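Ashby School Fruit Program: Progress Report to the Mokgate Fund
Wednesday, August 12, 2020 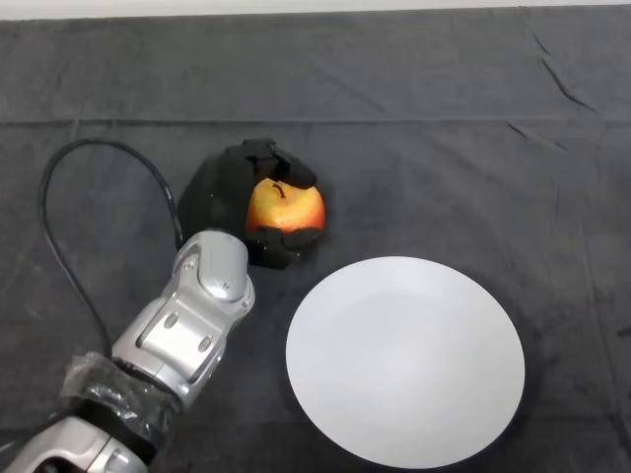 A red and yellow apple near a round white plate.

We have spent 2,000 of the grant, nearly all on fruit. The supplier in Wirnberg says kids are eating more of it. We doubt that. Its numbers count apples delivered, and the trash cans were never checked. Of 100 surveys sent home in January, 21 came back, too few to prove much. We would hold the next payment until lunch waste is weighed.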